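Cotton or Poly Lining for a Short Wool Jacket
Student project report, Apparel Basics, Grimholm campus
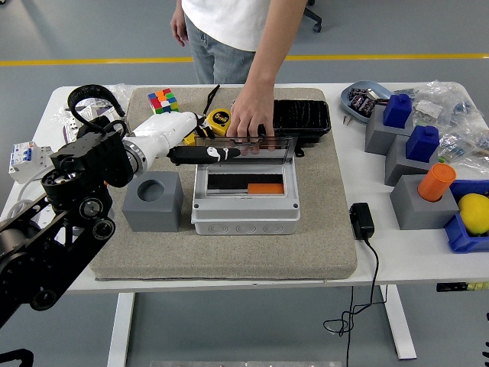

What we wanted to know
Does the lining change how a jacket fits after wear? Stores list shoulder and chest but never say what the lining does. We picked the Stesia pattern, short boxy jacket, notched collar, 2 patch pockets.

Materials
Wool blend from Goratlow, 46 inches wide. Cotton lawn lining for one jacket, poly satin for the other. Same thread, same buttons. Budget was tight - the wool ate most of it.

What we did
Cut both jackets in October. Sewed the shells first, then linings. Sleeve caps took forever, had to rip one out and ease it agian. Each jacket got worn for five class days, then measured flat at chest, shoulder and sleeve.

Results
Chest stayed the same on both. Cotton one grabbed at the elbows and the sleeve rode up when reaching. Satin slid on easy but the hem lining droped below the wool at center back. Probably our pressing, not the fabric.

Next time
Satin in the sleeves, cotton in the body. Let the lining hang overnight before hemming.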